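Sourdough, the second winter

April 29, 2018

So I have been baking bread for a year and a half now, and I think I'm finally allowed to have opinions about it. Feel free to ignore all of them. My sister does, and her loaves are prettier than mine.

I started in September, the one before last, when we had just moved to Coltville and I didn't know a soul and the oven in the new place turned out to run hot. Like, scorch-the-cookies hot. I bought one of those little hanging thermometers and found it was off by almost 60 degrees, which explained a lot of sad dinners. But bread likes a hot oven! So I figured that was a sign, and I mixed some flour and water in a jam jar and put it on top of the fridge.

The first starter died. The second starter grew something pink and I threw it out, jar and all. The third one is still with me and lives at the back of the counter under a saucer. I feed it when I make coffee, half whole wheat and half plain white, and I stopped weighing it ages ago. I know, I know. If you are just starting out you should weigh everything, and I did for months, but at some point you get a feel for what it should look like on the spoon (thick pancake batter, a bit stretchy) and the scale goes back in the drawer.
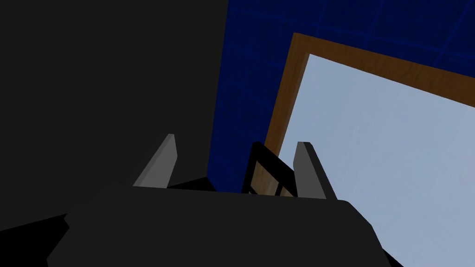

Two gray fingers, pointing up.

Anyway, the winter loaves. My first winter was a disaster and I couldn't work out why. Same flour, same jar, same everything, and I kept pulling out these dense little discs you could have used to prop a door. I read a lot of forum threads at midnight. People told me my starter was weak, my flour was old, my water had too much chlorine in it. I bought bottled water for bread for a whole month, which my husband still brings up.

It was the kitchen. That's all it was. Our kitchen faces north and in January it sits at 59 overnight with the heat turned down, and dough at 59 does pretty much nothing for hours and hours. All those recipes that say "let rise four hours" were written by somebody with a nice warm kitchen. Mine needed ten, sometimes twelve. Once I quit looking at the clock and started looking at the dough, the bread got better within a week.

This winter I went at it differently. I mix after supper, give it a few folds while the dishes get done, and then leave it on the counter all night with a plate over the bowl. In the morning it's domed and wobbly and has bubbles up the sides, and I shape it before work and stick it in the fridge until I get home. It fits around a job, it fits around a cold kitchen, and I don't have to get up at some silly hour to fold things. If yours isn't ready by breakfast, put it in the oven with just the light on for an hour. Please put a sticky note on the oven door if you do this. I have preheated over a bowl of dough and a plastic lid, and the smell hung around for days.
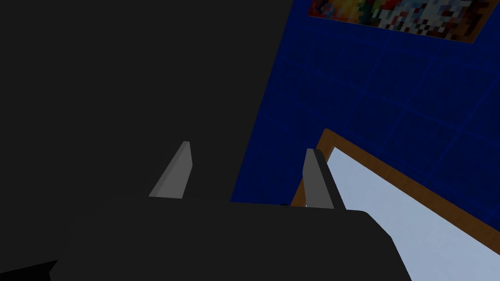 The flour question comes up every time I post, so let me just get it out of the way. I use 400 grams of plain bread flour and around 60 grams of whatever whole grain is open, usually rye. I've been buying from Prellen since last spring, the small mill out past the county line, because their rye smells like actual grain and it makes the starter go wild. It costs more than the supermarket kind. For everyday bread I honestly can't taste a difference in the white, so I only buy the rye from them and get the rest in the big sack.

Salt, a good two teaspoons. I forgot it completely one time in February and the loaf looked gorgeous, best rise I ever got, and it tasted like a damp envelope. We ended up making croutons with a ton of garlic.

I've had a few people ask about baking without a Dutch oven. I did that all last year! I used a pizza stone and turned a big soup pot upside down over the dough, and it worked fine as long as I remembered which mitt had the hole in it. You can also toss a few ice cubes in a hot pan on the rack underneath, but I never got as nice a crust that way. The pot holds the steam in right where you want it. Twenty-five minutes covered, then take it off and let it go until it's darker than you think it should be. Mine used to come out blond and I was so proud of them, and now I look at the old pictures and want to shove them back in.

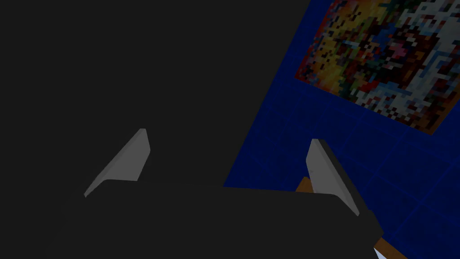

Then there's the leftover starter, which is where I've had the most fun lately. I hate pouring it down the sink, so it goes into a second jar in the fridge and when I've got a cup or so I make crackers. Starter, a bit of melted butter, salt, sesame seeds if there are any, rolled as thin as I can manage and baked until they snap. They don't make it to the weekend. Pancakes are good too, and I tried a chocolate cake with it that came out fine but kind of sour, and the kids voted no.

Next thing I want to try is a loaf with potato in it. My grandmother used to make one that stayed soft for days and she never wrote it down, of course, so I'm going off memory and a church cookbook with half its pages stuck together. I've tried it once already. I put in 200 grams of mashed potato and forgot to cut back on the water, and what I got was closer to soup. I baked it anyway in a loaf pan and it was sort of gummy but toasted up really well with butter and jam.

I'll have another go next weekend with less water and report back. And if you have a potato bread recipe that works, please leave it in the comments, especially if it's written for a cold kitchen!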